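WHITELAW PLATE AND CLOTH SET
README, please read before unpacking the files

This set contains pictures of a round white plate on a blue cloth, together with text files which say where the plate is and where the small things on it are. It was prepared for people who study how objects are found and counted on a table setting. The set is small and is meant to be easy to check by eye.

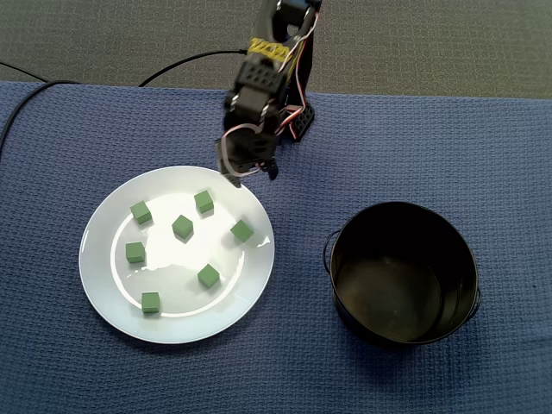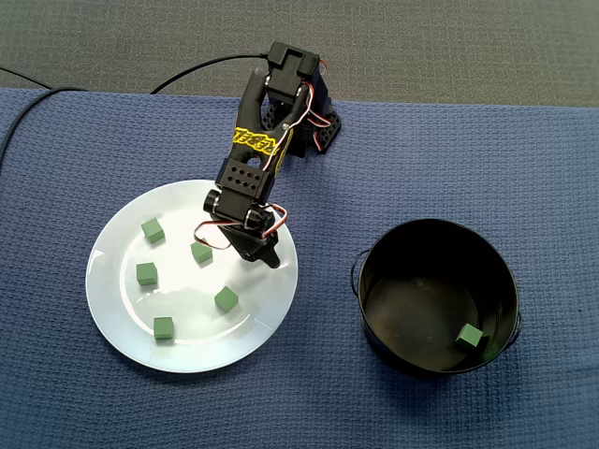 Gremero, Table Objects Group (set kept by Sosina Belay)

Contents of the set

There are 1,574 pictures in 18 folders. One folder is one arrangement of the cloth and the plate. Inside a folder the plate may move a little between pictures, but the cloth is not changed. Each picture has one text file with the same name and the ending .txt. In the top folder you will also find:

README.TXT, the file you are reading
LABELS.TXT, the list of allowed words
SKIPPED.TXT, the pictures for which no label was written
CHANGES.TXT, the corrections made after the first issue

The objects

Plate. Round and white, with a wide flat rim and a shallow center. The surface is glossy. We write two outlines for it, the outer edge of the rim and the line where the rim ends and the center begins. The second line is the difficult one, see Known problems.

Cloth. Blue, textured, with a fine woven pattern similar to a waffle. Depending on the light it can look quite dark. We write only the back edge of the cloth, as a line of points from left to right. Please do not suppose that this edge is straight. In several folders it sags toward one side, and the points follow it.

Cubes. Small and green. The number on the plate is written in the first line of the text file, and after it there is one line for each cube. We do not give the cubes names or numbers which continue from one picture to the next. All of them look too much the same for this, and we tried it for one folder and then removed it.

Floor. Gray carpet with a speckled look, visible behind the cloth. It has a label of its own because an early program of ours took the speckles for crumbs.

How a text file is written

First line: number of cubes on the plate.
Second line: center of the plate, then its width and its height.
Next lines: one cube per line, with its center, its turn in degrees, and a word for its place.
Last line: the points of the back edge of the cloth.

The word for the place is one of these: center, well, rim, off. "Center" is used when the cube covers the middle point of the plate. "Well" is any other position inside the inner line. "Rim" is used when the cube touches the rim at all, even with one corner. "Off" is for a cube on the cloth, and it is not included in the count of the first line.

The turn is given from 0 to 89 only. A cube which is turned by 90 degrees looks the same as before, so larger values would have no meaning. When a cube is lying with one corner toward the top of the picture, the value is near 45.

How the labels were made

The labels were written by 4 persons: Heriberto Zepeda, Digby Doolan, Raelene Rakena and Cameron Paewai. Every picture was labeled by two of them, who did not see each other's work. When the two counts were different, they looked at the picture together and decided. When they could not decide, the picture went into SKIPPED.TXT and has no text file. The pictures in SKIPPED.TXT are included in the total number given before.

For the turn of the cubes we took the mean of the two values, if they were less than 10 degrees apart. Otherwise Raelene Rakena measured it again and her value was kept.

The whole labeling took about 3,000 separate marks for the cube positions alone, before corrections.

Known problems

Glare. The plate reflects the light strongly in some pictures. The first of the two pictures near the top of this file is such a case, much of the center of the plate is washed out by it and the rim looks pale bluish-gray. In the second picture there are only a few soft reflections, and there are five cubes on the plate. If your method uses brightness to find the plate, please test it on both kinds.

Inner line of the plate. Between the rim and the center the change is slow. The two labelers agreed well on the outer edge and much less on the inner one. Do not use the inner line for exact measuring.

Shade. The shaded sides of the cubes are a darker green. In folder 7 some labelers included the shadow on the plate as part of the cube. This was corrected in July, but if you have the first issue, the wrong values are still inside.

Color. No color chart was used. White is not the same white in all folders and the blue of the cloth changes also. We ask you not to compare colors between folders.

Only one kind of plate. A method which works well with this set can fail with a plate that has a pattern or a narrow rim. We have begun a second set with other dishes, under the name Wendale. It is not ready and we cannot send parts of it.

Reading the files

The text files use spaces between values and a point for decimals. If your computer is set to use a comma for decimals, some programs will read the values wrongly and give no warning. The small program Flateck, which is in the folder TOOLS, draws the outlines over a picture and can be used to check this. It takes the name of one picture and nothing else.

Use of the set

You may use the set for teaching and study and you may give copies to others, if this file stays with it. For other uses please write to Sosina Belay. If you find a wrong label, send the folder number, the picture name and what you think is correct. Please do not send the corrected file alone, we cannot see then what was changed.

Second issue, November 27, 2002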